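The Comeback Cult

Second-half heroics fill the seats at Kernerthorpe. They may also be hiding a team that can't start a football game.

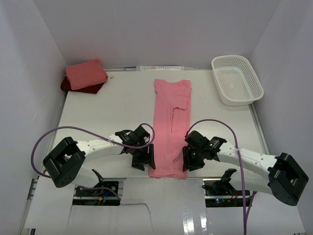
Ask anyone in the Kernerthorpe parking lot what makes this team special and you'll get the same answer. They never quit. It's on the shirts and the seat cushions, and it's the first thing out of the public address system when the visitors kick a field goal. Down ten at the half? Relax, have a pretzel. The boys have them right where they want them.

I have been hearing this since September, and I've bought less of it each week.

The case for the comeback team goes like this. Kernerthorpe trailed at halftime in most of its conference games and won the bulk of them. The players are in better shape than the other guys. They believe in each other. Sillport came in with a good running game and a lead, and went home with neither. So there must be something in the locker room, some quality other programs would pay for if they could find out where it's sold.

Maybe. Or maybe a team that trails at halftime nearly every week is a team with a bad first-half plan, and it plays in a league where plenty of opponents run out of linemen by the fourth quarter.

Sandrine Courtois, who broke down film for small-college programs before she moved to radio, is tired of the subject. "If your opening script gets you three punts and a fumble, you don't get credit for character when you throw the script away," she told me. "Write a better script."

The opening script is the list of plays a coach picks before kickoff and runs more or less in order. Kernerthorpe's is a thing of great caution. Run left, run right, short pass to a man standing still. Opponents have film, and by December they also have the hang of it. Then the second half comes, the team is behind, the quarterback is allowed to throw past the sticks, and everyone in the stands discovers he's a pretty good quarterback.

He was a pretty good quarterback at noon.

Head coach Tapio Hyvönen doesn't see it that way. He says the early runs wear down a defense and the payoff comes late. It's an old idea, and most coaches I've met hold some version of it. I asked him how he could tell a tired defense from one that was simply ahead and playing soft to protect a lead. "You can tell," he said. I asked how again. He said he had a meeting.

To be fair to him, the theory isn't crazy. Big linemen get tired. Kernerthorpe has more of them than its neighbors do, and rotates them well. But if depth is the edge, then it's depth, and we can stop talking about heart. Depth comes from a recruiting budget.

The Nagano game is the one the believers bring up. Kernerthorpe was behind by two scores with the band already packing up, and won on a two-point conversion in front of more than 2,000 people, a big crowd for that stadium in that rain. Hiyori Fukuda caught the ball at the goal line with a defender hanging off him. It was a terrific play, and I stood up with everybody else.

Go back through that fourth quarter, though. Nagano missed a short field goal. Nagano also roughed the punter, on a drive that was otherwise dead. Take away either one and Fukuda is watching the end from the bench. Nobody prints a shirt about the other team's kicker.

Toshio Ueda has held season tickets since the old wooden bleachers and doesn't care for my arithmetic. "You want them to win by thirty and send us home bored?" he said. I told him that sounded all right to me. He turned back to the field.

The trouble with the story is what happens when it fails. At Fulov, Kernerthorpe fell behind early on the usual runs into the usual wall, and this time the home side kept its starters fresh and kept throwing. There was no rally. Afterward the talk was all about missing energy and not wanting it enough, as if 100 young men had misplaced something on the bus. I heard very little about the first quarter.

Mitsuko Furukawa, the assistant who handles the passing game, was the only one on staff who would go near it. "We've looked at opening faster," she said. Had they decided anything? "We've looked at it."

The playoff opener is next. The shirts have been reordered in a darker blue, and the first play, I'm willing to bet, will be a run to the left.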